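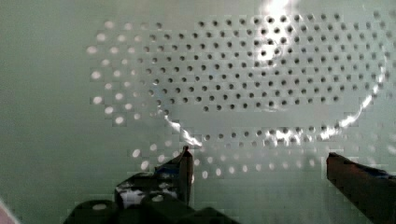
Salix Diet Tracker: Logging a Snack

1. Weigh the bowl empty and press Zero.
2. Add the snack and press Log. A 30 g serving of pretzels will look smaller than you hoped. The scale has heard this before.
3. Check the sodium line. If it reads 232 mg or more, an amber dot appears next to the day's total.
4. Press Save within two minutes or the entry is lost, though the calories are not.

Note: Handfuls can't be entered. Mawuli Dramani in support has been asked, repeatedly.

Caution: Daily totals are a rough guide. If your doctor has given you a sodium limit, type it in under Limits before you start, and don't raise it on weekends.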